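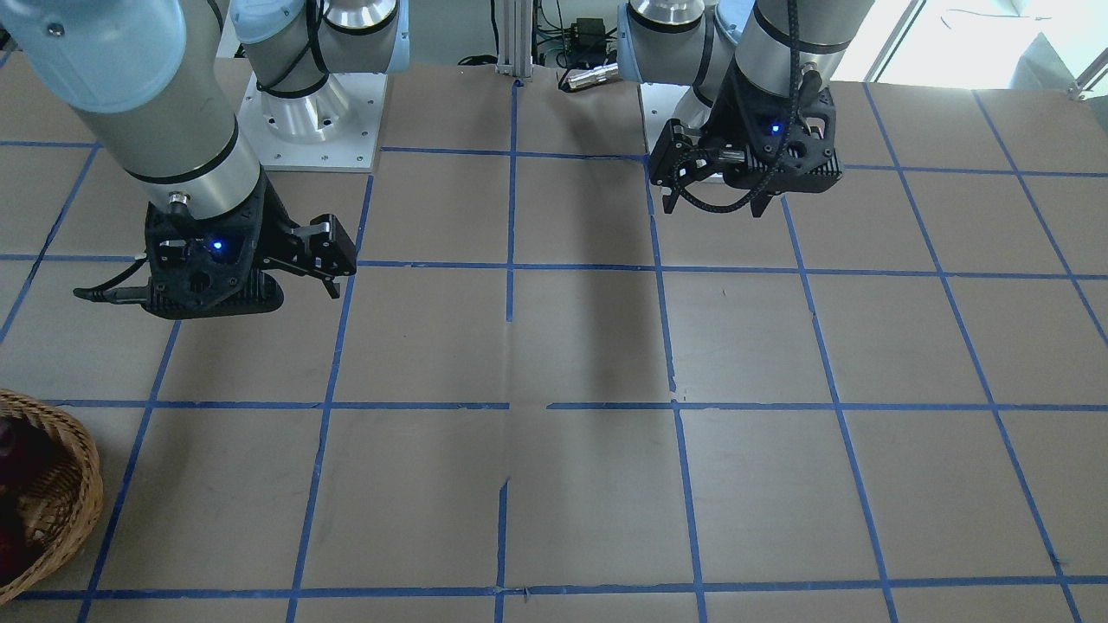 How should the starting positions be chosen when people are recording demonstrations by hand? Draw them from a list made before the session, and have the operator follow the list even when the position looks awkward.

Figure 3. Workspace for the basket task. The robot's right arm is on the left side of the picture and its left arm is on the right. Blue painter's tape divides the table into cells; the basket is at the bottom left.

4.2 Collecting the demonstrations

I'll go through this part slowly, because it ate most of our time and because most of the papers I learned from give it one paragraph. We recorded 328 demonstrations of the basket task on the two-arm station at Tullton. In each one, a person drives both arms to take the fruit out of the basket and set each piece down in a target cell, or the other way around, picking it up from the table and putting it back. Beatriz Prata, Nuno Matos and I did all the driving. Seul-gi Heo wrote the recorder (we call it Zoseck, and it shows up under that name in the released code), and she also caught most of our mistakes, usually on the same day we made them.

The tape grid in Figure 3 started out as a convenience for us. We wanted to be able to say "third cell, second row" across the table and have everybody mean the same spot. It ended up doing a lot more work than that! Before the grid, I would put the fruit wherever felt like a good place, and wherever felt like a good place was nearly always in front of the left arm, a comfortable reach away. When I plotted my own pilot starts I found one fat blob and a few lonely dots. Nuno had a blob too, in a different place. A model trained on the two of us together learned two blobs, and when we tested it in between them it would drift toward whichever one was closer.

So now the cell comes off a list. Zoseck shuffles the cells at the start of a session, reads out the next one, and the operator places the fruit anywhere inside it. We left the exact spot within the cell up to the person, and we didn't fix which way the fruit faces either. I wanted some mess in there. A session is 12 demonstrations and then you hand the controls to somebody else, and I know that sounds short, but my last few in a long sitting were always fast and a little sloppy, with the grippers coming in lower than they had at the start.

We never retaped the grid to make it perfect. The strips have gaps and torn ends, especially near the center of the table, and when a piece gets ragged enough that you can't tell which cell is which, we lay a new bit over it. The cell labels are only used for choosing starts and for reporting results by region. The policy never gets them as input. It does get the camera pictures, though, and the tape is right there in the pictures, so in Section 5.4 we test on the same table with the tape pulled off. (It costs us something. Please read that section before you quote the headline number.)

Which arm does what

The naming trips up every new person, so let me say it once in the main text. Left and right always mean the robot's own left and right. The fixed camera looks at the robot, which swaps the sides on screen. Two of our early pilot files had the arms labeled from the camera's point of view, and we spent a good part of May wondering why the left arm seemed so bad at its job. The recorder now writes the arm name from the controller's serial number and never asks the operator.

We told operators to use the nearer arm for each cell, and for cells along the middle we told them to please themselves. I go back and forth on that choice. Beatriz almost always used the right arm there and I almost always used the left, and the model picked up both habits, which you can see as hesitation in the first second of some rollouts: one gripper dips, stops, and the other one goes. Afonso Moreira suggested adding the choice of arm as a label, and we did it for the second training run. Table 4 has both versions.

Shadows and daylight

The station is next to a window. On a bright day an arm can throw a hard, dark shadow over the middle of the grid, as in Figure 3, and on a gray day there is hardly any. Zihan Hao asked me early on whether we should put up a blind. We talked it over and kept the window as it was, and instead made sure that every cell on the list came up in both morning and afternoon sessions. My feeling was that anyone who uses this data at another site will have some light we didn't plan for, and a model that has only seen one kind of light will take it badly. We do log the time of day for each demonstration, so if you disagree with me you can pull out the morning ones and check.

What we threw away

Of the 328 demonstrations, 68 were dropped. The rule was written down before we started, and it is simple: drop it if the fruit leaves the table, if the two arms touch each other, or if the recorder loses camera frames for more than half a second. We did not drop slow ones. We also did not drop the ones where the operator missed a grasp, backed off and tried again, and I'd really push other groups to keep those as well. Our first instinct was to cut them for being ugly. Then Seul-gi trained one model with them and one without, on the same number of demonstrations, and the one without had no idea what to do after a missed grasp. It would carry its closed, empty gripper over to the target, open it, and go home.

The ones we kept were then cut into shorter clips at each opening or closing of a gripper, giving 1991 clips in all. The cutting is automatic, but I looked through the clips by hand over two very long evenings and fixed the boundaries where a gripper had twitched without really closing. Those fixes are stored in a separate file, so the raw cuts are still there for anyone who wants them.

One more thing about the basket. It stays in the same corner for the whole set, overlapping the cells there, and those cells are left out of the target list. Moving it around would make a harder and probably more useful task. We have started on that at our second station in Arkby, with the same recorder and the same session length, but none of that data is used in this paper.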